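Lodeck releases Istis 2, planning software for robots that tidy up

Jun 8, 2018 - I'm Mattes Böttcher, I look after the planning side at Lodeck, and I'm very pleased to say that Istis 2 is out today for all our customers.

If you used the first version you'll know what it did well (picking one thing up and putting it down somewhere else) and where it got stuck. Pairs were the big headache. A planner that treats every shoe as a separate object will happily park a left one on the rack and leave its partner on the floor, and then there's no room for it! Istis 2 keeps the two together from the moment it spots them, works out which way the toes point and books a space for both before the arm moves.
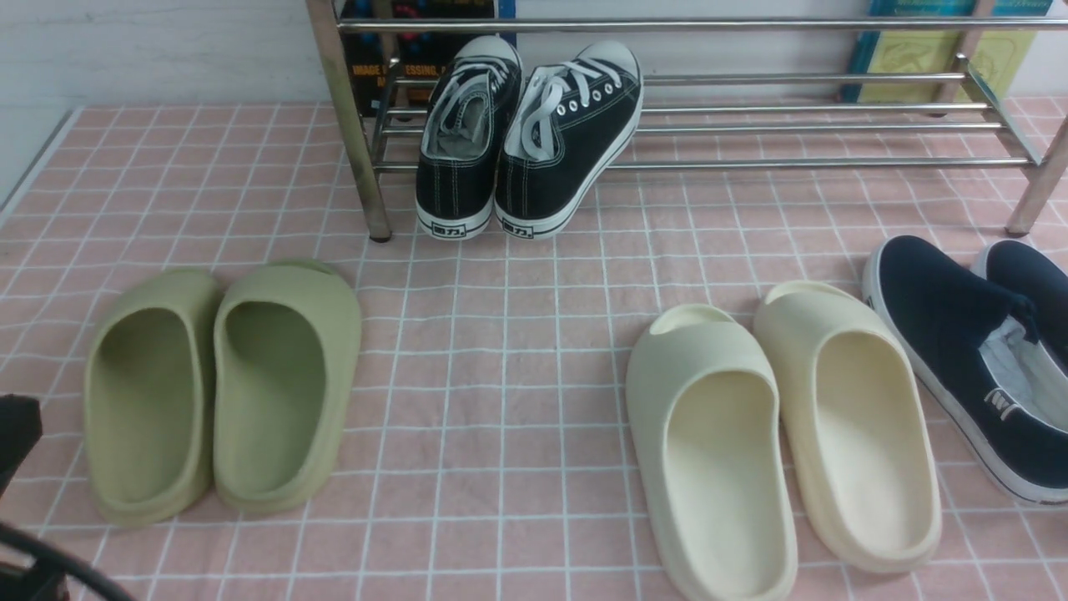 We picked footwear for our main test set and I'd do it again. Canvas sneakers have laces that get everywhere, foam slides have hardly anything on them for a camera to hold on to, and a slip-on lying on its side looks nothing like one standing up. Shiny chrome rails are a nuisance too - the old depth filter saw gaps where there was metal. The new one, which we call Erus, compares several views before it trusts any of them.

The test set has 1151 layouts. Version one finished 688 of them without help, and Istis 2 failed on just 163. Most of those were shoes lying on top of each other, so that's what we're working on now.

Our friends at Ormsby have been running the beta since March on 24 arms, and their bug reports were wonderfully blunt. The replay viewer, where you can step back through a plan and see why a grasp was dropped, was their idea.

Existing licences carry over at no extra cost. To book a demo, write to the Lodeck press desk and ask for me.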